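Robot Cell Technician (Full Time)
Verkmont, Partington site
Posted in December. Open until filled.

Verkmont is hiring a technician to look after one two-arm tabletop cell at our Partington site. The cell handles fruit and small packaged goods. It runs two shifts, and the person in this job owns its setup, upkeep and repair during the day shift. You will report to Hiba Awwad, cell operations lead.

The position is open because we are moving from shared coverage to one named technician per cell. At present whoever is free does the checks, and small faults get passed from shift to shift.

What the job involves

The first hour of the shift is setup. You will power up both arms, run the homing routine, and check that each base is tight on the rail. The base bolts are torque marked. If a mark has shifted, retighten the bolt, re-mark it and write it in the cell log. After homing, bring the two grippers together at the center point and compare the gap with the value on the setup card. If the left and right arms disagree by more than 2 mm, the cell does not start until you have recalibrated.
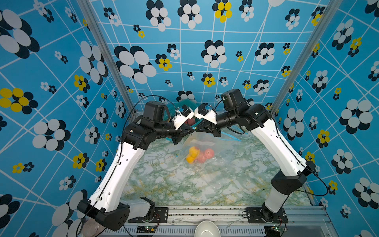
Finger pads wear faster than anything else on the cell. We inspect them every 400 cycles and change them in pairs. Bags are harder on the pads than loose items and also harder to grip, so part of your day will be spent adjusting close force and approach height for new bag types. You do not need to write code for this. The settings are in a plain text file and you will be shown how to edit it.

Cables are the second most common cause of downtime. You will check the cable loop at each wrist through the full range of motion, looking for rubbing or pulling at the connectors. Spare cables are made up on site, so you should be comfortable with crimping and a continuity tester. Motor modules are swapped as whole units and sent to our Narnholm shop for rebuild. A full service is done after some 2,000 hours of running and takes most of a shift.

Cycle counts, faults and parts used go into Nirketti, our maintenance tracker. Entries need to be made the same day. Please write them so the evening technician can follow what you did.

What we need from you

High school diploma or equivalent
At least one year of hands-on work with small motors, printers, lab equipment, bench electronics or similar
Able to read a wiring diagram and use a multimeter
Able to work with small fasteners for long periods
Steady record keeping

Helpful but not required: experience with servo motors, 3D printed parts, or aluminum extrusion framing.

Hours and conditions

Day shift, 7:00 a.m. to 3:30 p.m., with a half hour unpaid lunch. The work is indoors, partly seated. You will lift up to 30 pounds when moving spare arms and parts bins. Hand tools are supplied. We pay $100 a year toward safety shoes. Training is four weeks alongside a technician from another cell.

How to apply

Send a resume and a short note describing one machine you have kept running, what went wrong with it and how you fixed it. Address it to Hiba Awwad at the Verkmont front office in Partington. Interviews are held on site and include a bench test in which you replace a set of finger pads and rerun the gap check.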